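Perguntas frequentes: célula de dois braços da bancada de triagem

Por Equipa Técnica Clulis | agosto

14 partilhas | 3 comentários

Esta página reúne as respostas às questões mais frequentes sobre a montagem, a conservação e a reparação da célula de dois braços instalada no laboratório Mendes. Destina-se aos operadores habilitados e ao pessoal de manutenção. Não substitui o manual do fabricante nem as instruções de segurança afixadas à entrada do laboratório.

Quem pode ligar a célula?

Apenas os operadores com habilitação em vigor, registada no sistema Prirkex. A habilitação é válida por 12 meses e caduca automaticamente. Os visitantes e estagiários podem assistir ao funcionamento, mas não podem accionar os comandos nem permanecer ao alcance dos braços.

Qual é a sequência correcta de arranque?

Verifica-se em primeiro lugar que o botão de paragem de emergência está premido. Liga-se depois a alimentação geral, aguarda-se a indicação de estado no controlador e só então se liberta o botão. Os braços devem ser levados à posição de repouso um de cada vez, começando pelo esquerdo. Se um dos braços não concluir o movimento, o arranque é interrompido e repete-se toda a sequência. Não é permitido corrigir a posição à mão com os motores activos.

Como se identificam os braços nos registos de manutenção?

Os registos designam-nos por «braço esquerdo» e «braço direito», sempre do ponto de vista da base, ou seja, de quem se coloca atrás dos braços e olha para a parede. As designações antigas, A e B, deixaram de ser aceites. Os pedidos de intervenção que ainda as utilizem são devolvidos ao requerente.

Como devem ser dispostos os objectos antes de um ensaio?

Os recipientes colocam-se junto ao bordo posterior do tampo, e os blocos pequenos na metade anterior, ao alcance das garras. Não é exigida uma disposição fixa dos blocos. Convém, pelo contrário, variá-la entre ensaios, desde que nenhum fique encostado ao rebordo lateral, onde os dedos da garra não conseguem fechar sem contacto.

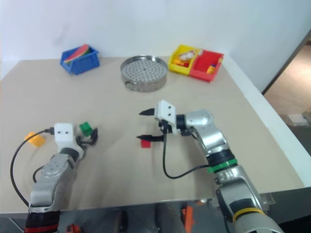

Os objectos que caiam para fora do tampo só podem ser recolhidos com a célula parada. A recolha durante o movimento, mesmo que o braço mais próximo pareça imóvel, constitui infracção às regras do laboratório e dá lugar à suspensão da habilitação.

É necessário fixar a bancada?

Sim. A aceleração dos braços transmite-se à estrutura e provoca, com o tempo, um desvio pequeno mas mensurável. Os grampos de fixação devem ser verificados no início de cada turno. Um grampo que rode com a força de dois dedos está folgado e deve ser reapertado antes de qualquer movimento. Após o reaperto de qualquer grampo, repete-se a verificação de referência descrita mais adiante.

Como se encaminham os cabos das garras?

Cada cabo deve formar uma curva larga entre a garra e o ponto de ligação, com folga suficiente para que o punho complete a rotação sem esticar o condutor. O excesso de folga é igualmente desaconselhado: um cabo demasiado comprido arrasta sobre o tampo e desloca os blocos. Não se utilizam abraçadeiras de plástico apertadas directamente sobre o cabo. As fitas de velcro fornecidas pela Niltetti são a única solução aprovada.

Com que frequência se substituem os dedos das garras?

Os dedos são inspeccionados semanalmente e substituídos aos pares, ainda que apenas um apresente desgaste. Os sinais a procurar são pontas arredondadas, folga na base e perda de paralelismo quando a garra fecha em vazio. Os parafusos de fixação são apertados de forma alternada. Os dedos retirados seguem para a caixa de peças usadas e não voltam a ser montados, nem a título provisório.

O que fazer se uma garra não fechar completamente?

Deve parar-se a célula, cortar a alimentação e verificar, por esta ordem, a existência de detritos entre os dedos, o encaixe da ficha na caixa da garra e o estado do cabo em toda a sua extensão. Se a falha persistir após 2 tentativas de arranque, a célula é sinalizada como indisponível e abre-se um pedido no Prirkex. A abertura da caixa da garra está reservada ao pessoal de manutenção.

Como se faz a verificação de referência?

O programa de verificação conduz cada braço a 21 posições sucessivas e compara os valores lidos com os da última calibração. A operação demora alguns 12 minutos por braço e deve decorrer com o tampo livre de objectos. O resultado é arquivado automaticamente. Um índice inferior a 92 obriga a nova calibração, que só pode ser efectuada por técnico da Clulis.

Que produtos de limpeza são permitidos?

No tampo, pano de microfibra ligeiramente humedecido em água com detergente neutro. Nas superfícies metálicas dos braços, pano seco. O álcool isopropílico é admitido nos dedos das garras, aplicado no pano e nunca directamente sobre a peça. Não se utiliza ar comprimido junto às juntas.

As peças e os recipientes utilizados nos ensaios são lavados em separado e recolocados depois de secos.

Pode alterar-se a altura ou a posição dos braços?

Não sem autorização escrita. A distância entre as bases faz parte dos parâmetros do controlador, e qualquer alteração invalida os limites de movimento que impedem a colisão entre os dois braços. Os pedidos devem indicar o motivo, a nova distância pretendida e a duração prevista da alteração.

Onde se encontram as peças de substituição?

No armário de manutenção, prateleira inferior. O levantamento de dedos, fichas e cabos é registado na folha presa à porta. Quando restar um único par de dedos, o operador deve comunicá-lo no próprio turno, dado que o prazo de entrega da Niltetti é variável e tende a alongar-se em agosto.

Qual é o procedimento de fim de turno?

Os braços são levados à posição de repouso, as garras ficam abertas e o botão de emergência é premido antes do corte da alimentação. O operador regista no Prirkex as anomalias observadas, incluindo as que tenham ficado resolvidas durante o turno.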